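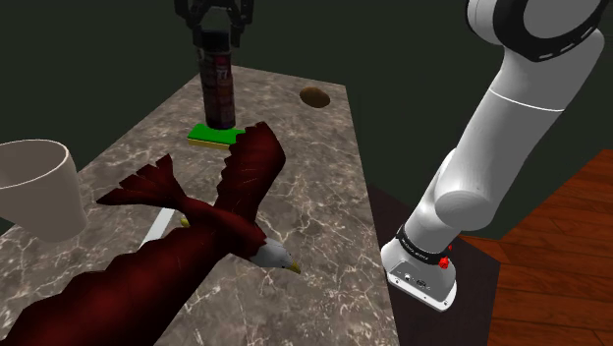
**Sealing a marble counter - how often, really?**

**paiva_kitchen**
We moved in last April and the kitchen has a long marble counter, gray-brown with pale veins. The previous owner left a note saying "seal every 2 years" and nothing else. The installer my sister used says every six months. Which is it? I cook every day and I have kids who spill juice.

**oldgrout**
Neither. Do a water test. Put a spoonful of water on the stone near the sink, leave it fifteen minutes, wipe it. If the stone is darker underneath, it's time. If not, leave it alone. I have a bathroom top that has gone nine years on one coat.

**Tornen_Tile**
I do this for a living and I disagree with leaving it nine years. A bathroom top isn't a kitchen. Oil gets in slowly and the water test won't warn you in time. Once a year by the stove, whatever you like for the rest.

**paiva_kitchen**
Did the test this morning. Dark spot by the sink, nothing at the far end. Can I seal only part of it?

**oldgrout**
Yes. Penetrating sealer doesn't leave an edge you can see if you wipe off the extra. I've done it.

**Tornen_Tile**
You can, but clean the whole thing first with a neutral cleaner and let it dry overnight. No vinegar, no lemon, no bathroom spray.

**flatfile92**
Sealer doesn't stop etching, by the way. People mix these up. A stain is something that soaked in. An etch is acid eating the polish, and you'll get that with juice no matter what you put on it. The dull rings around my fruit bowl are all etches.

**paiva_kitchen**
That explains the rings near the toaster. Can those be fixed?

**flatfile92**
Small ones, yes. Polishing powder and a damp cloth. I used the Ziltwood one and it took two tries. For a big area you hone the whole top. I was quoted 400 dollars.

**oldgrout**
Or live with them. It's a counter.

**Tornen_Tile**
400 is fair if they're doing the edges. If you use powder, try it in a corner first. On a honed finish it will leave a shiny patch, and then you have a different problem.

**mirela_v**
Anyone used Flondlow sealer? Mine came with the house too. The can says two coats but doesn't say how long between them.

**Tornen_Tile**
Haven't used it. With most of them you wait until the first coat is dry to the touch, but call the number on the can. And don't let any of it dry on the surface or you'll be scrubbing haze off all weekend.

**mirela_v**
Called. They said an hour. Doing it Thursday.

- Mirela Vasconcelos

**paiva_kitchen**
Sink end is cleaned and drying now. I'll do one coat tomorrow and test again.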